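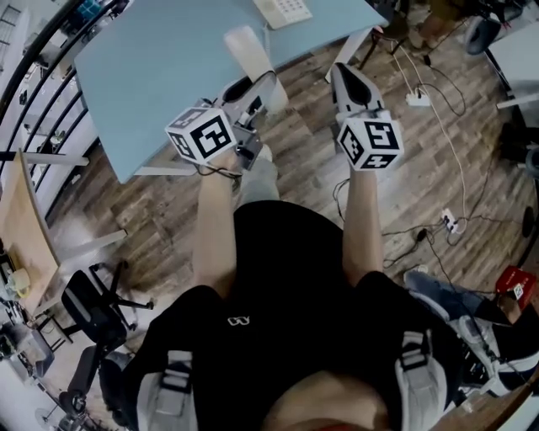

Seated at the blue table, one gripper in each hand, marker cubes on top.

Monday, January 1, 2018

Holiday, so no calls and no deliveries. Spent the morning on the question I keep putting off, namely whether any machine I could buy or build this year would do a chore I now do by hand. Chores meaning clearing a table, folding a towel, putting stock on a shelf at Folton. Vacuuming I leave out. A disc that bumps into chair legs has been able to do that for years, and it tells me very little about the rest.

My answer for today is no, with two exceptions at the shop.

First exception: moving closed cartons of one size from one fixed place to another. The Lindgren arm handles this. I went through the log for the last run before the break. 175 cartons, 14 stops, all but two of the stops caused by loose tape on the lid. A person cleared each one in less than a minute. I would accept that rate, though it means a person still has to be within earshot.

Second exception: counting and weighing small parts. Old technology, works, no comment.

Household work is a different matter. Tried to write down what it takes to pick up a cylinder standing on a table and set it down somewhere else. My list ran to a page. Find it, decide which side to come from, close the fingers enough but no more, notice if it tips, stop before it hits the table on the way down. With a gripper in the hand I do all of this without thinking, even with two stiff fingers in place of five. So the fingers are not the main problem. Two plain jaws, moved by a person, can do a surprising share of kitchen work. What is missing is everything between the eye and the wrist.

This is the part of the Fidport method that I find sound. Put the tool in a person's hands, track where it goes by the cubes, and keep the path. Black and white squares are cheap and the position math is well understood. My doubts:

- A cube that faces the wrong way or gets covered by a forearm gives no position. Two hands crossing will do it.
- The path says where the hand went and nothing about how hard it squeezed.
- A path for one table height is of limited use at another.

The third worries me most. Roughly 919 paths sounds like a lot until they are sorted by task and by table, and then several piles are thin. I do not know how many would be enough. I have not seen a number from anyone that I believe.

Read the Flerkix sheet again after lunch. It promises "full kitchen assistance" and lists a payload and a reach, both decent. It gives no failure rate. I would trade the whole sheet for one line saying how many cups out of a hundred were dropped.

Straps still rub at the shoulder after an hour. Need to try them one notch looser and see if the load shifts forward.

Plan until April: one task only, upright object from table to shelf, same object, three table heights. Write down every failure with its cause. Then towels, if there is time, which I doubt.

Washed the dishes by hand at six. Eleven minutes, nothing broken.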